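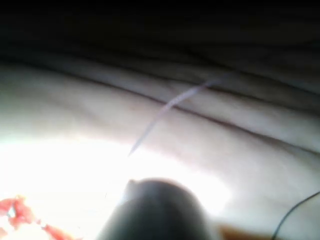 Yen-ting Chuang

I'm teaching myself to do simple interrupted stitches with a curved needle before my vet tech course starts in March, and my thread keeps getting away from me. The stitches themselves are getting okay, slowly! It's everything in between that drives me nuts. I work over a soft white cloth so I don't scratch the table, and once it gets rumpled the thread just melts into it. You get one thin pale strand running slantwise across the folds with all that pale material around it, and under my lamp half the cloth washes out to pure white, so there's a stretch where I lose the thing completely and have to feel for it.

Then there's the loop. When I pull the thread through and go to wrap it around the needle driver for the knot, the slack either twists up on itself or slides down into a crease and drags a bit of lint back with it. I've had the tail catch under the cloth more times than I'd like to admit. My cousin (she sews, but clothes, not sutures) says I'm cutting my thread too long. I've been using whatever length comes in the Drirero practice packs and I don't want to chop it if that's going to mess up learning the right habits.
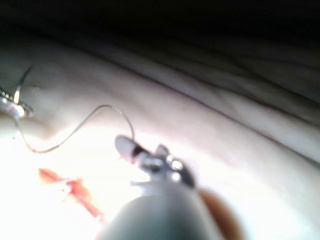
The other thing is where the needle should be while I'm sorting out the slack. I've been holding on to it with the driver and pulling the thread out with something else, and that feels safer than putting it down, but then I've got the point waving around in the air and I end up watching it when I should be watching the thread. I tried parking it in the practice pad and of course I bumped it. I tried laying it on the cloth and spent ten minutes looking for it, which was scary in bare feet.

So, do I need a different cloth, a different thread, or do I just need to practice more? I have a Grirkiven pad (the soft kind with the cuts already in it), one needle driver, one pair of tweezers with teeth and a pair of small scissors that came out of a sewing kit. Budget is tiny. Please don't tell me to buy a 400 dollar kit, I already got that answer someplace else!

Shih-chieh Pan

Change the cloth first, it's free and you'll feel the difference tonight. Anything dark blue or green and flat. An old pillowcase works great as long as it isn't fuzzy. Stretch it over a cutting board or a big hardcover book and tape the edges underneath so it can't bunch up. I used a bath towel when I was learning and every single loop of the terry grabbed my thread, I thought I was just clumsy.

And move the lamp! If it's straight overhead, or on the same side as your eyes, you get glare off pale cloth and glare off the metal and you can't see anything thin. Put it off to the side and low. Thread throws a little shadow that way and you can follow the shadow even when the thread itself is hard to see. I stuck a piece of baking paper over my lamp for a while to soften it - okay if it's an LED, please don't do that with a hot bulb.

On the length, your cousin's half right. Real suture comes long and you do need to get used to managing it, but for the first couple of weeks I'd cut it to something like the length of your forearm and just do knots. Once your hands know the knot, go back to full length. You won't ruin any habits.

For the needle, a lot of people let go of it on purpose while they tie, but they put it in the same spot every time, where they can see it. I put a fridge magnet on the corner of my board. Needle goes on the magnet, tie the knot, pick it back up. When you pull the thread through, stop with a short tail still sticking out, a couple of inches is plenty. If the tail is long it flops around and you have to drag the whole thing back through your loop, and that's where your twist is coming from, I bet.

Shoes on, by the way. I found one of mine in the rug.

Ka-ming Ko

use black thread. done

Sugeng Nair

Agree with most of what Shih-chieh said, but I'd go easy on the magnet. Mine magnetized the tip of my driver a little and after that the needle kept jumping around when I tried to set the angle. I switched to a square of craft foam and just push the point in flat. Same idea, same corner every time. Maybe it depends on the driver, mine was cheap.

A few things that helped me with the loop. Before you wrap, let the slack hang or lie in one big open curve and look at it for a second. If it's trying to curl into a smaller ring, there's twist in it, and you want to run it between your fingers from the pad end outward until it relaxes. New thread straight out of the pack has memory from being wound up, so give it a gentle pull between both hands first. Gentle, the thin stuff snaps.

Also put the driver down in the middle, over the cut, and wrap the thread around the driver. I was doing it the other way, chasing the thread with the driver tip, and I looked like I was trying to catch a fly. Keep the hand with the thread close too. The farther away you hold it the bigger the loop gets and the more cloth it picks up on the way.

Your tweezers with teeth are fine for the pad but don't pull thread with them if you can help it. The teeth chew it up and it frays, then it catches on everything and you blame the cloth. Fingers for the thread, tweezers for the edge of the cut. And I wouldn't grab the needle by its point with anything, it dulls fast and then you're shoving it through the pad and everything moves.

I did 117 knots on a shoelace tied to a chair before I went back to real thread (I was keeping a tally on the fridge, my roommate can confirm). Shoelace is huge so you can see exactly which way each throw goes. If the knot keeps sliding, you're probably wrapping the same direction twice.

Yen-ting Chuang

Thank you all! Found a navy pillowcase and taped it over a cutting board, and I moved the lamp over by the window side. I can see the thread the whole way now. Going to try the foam square because my driver was cheap too. Ka-ming, I do have black thread coming, but the pale packs were already paid for so I'm using them up. Still getting a twist on the second throw, so I guess it's shoelace time this evening.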